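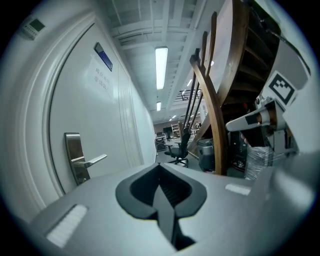 Mirnar starts hallway collection for door and stairwell tasks

March 26, 2026

Mirnar has moved its hand-held gripper collection out of the lab and into the rest of the building. Doors, corridors, the area by the stairs, the big room at the end. The company says its tabletop set is large enough for now and the model it trains keeps failing the moment it leaves the table.

The new push is called Drudholm and runs through May. Collectors carry the gripper by hand, walk up to something, do the task, walk away. No arm involved at this stage. The camera on the tool records the approach as well as the grasp, and the marker on the finger side lets the software work out how far the fingers are open at each moment.

Target for the first batch is 40 hours of usable recordings. Usable is the key word there. Mirnar threw out a good part of its winter recordings after finding that most of them began with the gripper already right in front of the object, so the model never learned how to get there. A policy trained on those would reach fine from close up and wander off from anywhere else.

So the starting points are now part of the instructions. Each task gets 16 starts, some from far down the corridor, some from an angle where the target is hardly in view. Collectors are asked to vary thier height and walking speed too, and to leave chairs and bins wherever people happen to have put them. Tidying up before a take is out. A clean hallway teaches the model about clean hallways.

Lever handles come first. They look easy and they are not — a person pushes down and pulls in one motion, and the recording has to show both parts clearly enough to learn from. Takes where the fingers slip are kept if the collector recovers and finishes the job. Takes where the collector gives up go in a separate folder, labeled, for later use in teaching the model to spot failure.

After doors: light objects on shelves, then pushing office chairs out of the way, then pressing small buttons on wall panels. Stairs are on the list only as background. The robot that will finally run the model has wheels and isn't going up anything, but it needs to know a staircase when it sees one and not treat the space underneath as open floor.

Drandmont, which builds the mobile base, will test the first trained version. The two companies agreed on a plain measure: 20 tries per task, in a building that doesn't appear anywhere in the training set. That building belongs to Mollah, a storage firm with long corridors and doors in three styles. No one from the collection team is allowed in before the test, and Mollah has been asked not to send photos.

Collection runs in shifts of 2 hours, with a break in the middle. Mirnar tried longer ones last year and saw the motions get sloppy near the end, shorter reaches, more rushed grasps, all of which the model copied faithfully. Wrists get tired as well. The tool isn't heavy but it is held out in front the whole time.

Lighting is the open issue. Corridors with ceiling fixtures give bright patches and dark corners in the same view, and the wide lens bends straight door edges into curves. The team says the curves are fine as long as the same lens goes on the robot. The glare is more of a worry, espcially on metal handles, and some takes will be repeated with the lights off and daylight only.

Recordings will stay in house until the Drandmont test is done. Mirnar says it may then release part of the Drudholm set — office doors and shelf tasks most likely — with faces and screens removed. No date for that yet.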